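Skesosar PL-72 Pantry Pull-Out: Four Weeks in a Narrow Base Cabinet

Print this page | E-mail this page

The PL-72 is a two-tier pull-out organizer for base cabinets with a clear opening too narrow for a standard drawer unit. It mounts to the cabinet floor, runs on full-extension side slides, and is sold as a kit by Skesosar, with replacement parts handled through Okthorpe. I installed one in the cabinet to the left of the range, which previously held oils, vinegars and condiments on a fixed shelf.

What is in the box

The kit contains the lower frame, the upper frame, a pair of slides, a door bracket set, a bag of screws and a paper drilling template. The screws are bagged by step, and the bags are numbered to match the instructions. The template is printed at full size on heavy paper and lies flat after an hour under a cutting board. No drill bit is supplied. The instructions call for a pilot hole but do not give a diameter until the parts list on the last page, so read that page first.

Installation

Allow two hours. Most of that went to squaring the slides. The template assumes a face frame with no lip. My cabinet has a lip, and the slides had to be shimmed up to clear it. Skesosar includes two plastic shims, and I needed all of both. A cabinet with a taller lip will need a strip of scrap hardboard under each slide.

The door bracket is the weakest part of the design. It adjusts up and down and side to side, but tilt is fixed. If the door was slightly out of plane on its hinges, it will be out of plane on the bracket. I corrected mine with a washer behind the lower left screw. A slotted hole there would have solved the problem at the factory.

Slides and load

Rated load is 72 pounds across both tiers. I did not test to the rating. With a normal load of bottles and jars the slides run smoothly and the front edge does not drop noticeably at full extension. The soft-close damper engages late, in the last part of the travel, and a hard push will beat it. The unit then stops against the frame with an audible knock. A moderate push closes it properly.

The upper tier height can be set in four positions. Changing position means removing the tier and four screws, so this is a decision to make once. I used the second position from the top, which leaves the lower tier tall enough for a wine bottle.

Bottle storage

The side rails are single bars set low on the frame. They hold heavy glass bottles well. Light plastic squeeze bottles are another matter, particularly when nearly empty, as they lean at the end of each closing stroke. Packing the tier full cures this. The separate divider set, which I bought later, also cures it, but it should be in the base kit.

Storing a squeeze bottle cap-down is possible on the lower tier if it is wedged between two heavier items. For anyone who keeps ketchup tilted toward the cap, a separate cradle on the counter or in the refrigerator door remains the better answer.
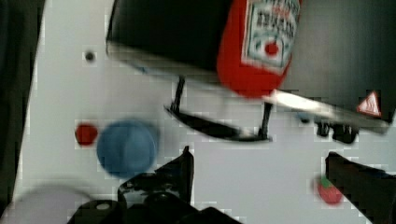
Cleaning

Both tiers have removable liners. They are thin, ribbed mats that come out without tools and rinse clean in the sink. Oil collects in the ribs and needs a brush. The frame finish wiped down with dish soap and showed no marks after four weeks. The slides should be kept dry. A drip from the upper tier can reach the left slide, so bottles that tend to run belong on the lower level.

Compared with the Prellell

The Prellell narrow pull-out costs less and installs faster, with no door bracket at all. Its slides stop short of full extension, and the rear row has to be reached by hand. Its rails are taller, and light bottles stay upright without dividers. For a cabinet holding mostly plastic containers, I would choose the Prellell. For glass and cans, the Skesosar has the better slides and a stiffer frame.

Verdict

Recommended for square cabinets with a flush frame. Budget for the divider set, and check the door alignment before drilling.

Related reviews
Sombatkul stacking spice rack
Prellell narrow pull-out, second look
Okthorpe under-sink tray
Shelf liners: ribbed or smooth

Print | E-mail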